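4.2 Ajuste de la temperatura del agua

1. Cierre la llave de paso general antes de retirar la tapa del termo Movari.
2. Gire el selector hasta la posición 3, correspondiente a 60 °C.
3. Coloque de nuevo la tapa y apriete los tornillos a mano.

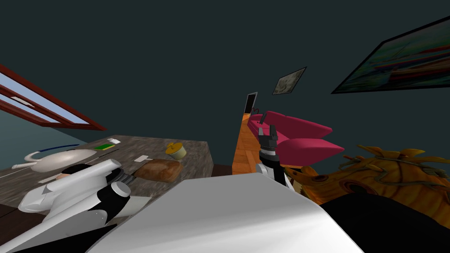
4. Abra la llave de paso y deje correr el agua caliente durante 10 minutos en el grifo más alejado.

Nota: los termos de 100 litros requieren repetir el paso 4.

Precaución: no manipule el selector con el aparato conectado a la red eléctrica. Riesgo de descarga.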